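# About Linilora

Linilora teaches school maths, mostly fractions and early algebra, to small groups.

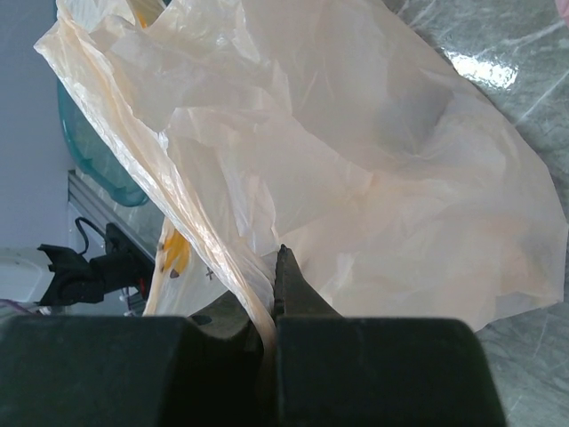
Do we promise better grades? We don't. Plenty of tutors do, and we have yet to see figures that hold up. Jenő Nyitrai started Linilora after marking 1,746 test papers and finding the same slips with minus signs in most of them – tutored pupils included.

We have 80 pupils and no app. Ask to see our worksheets before you pay for anything.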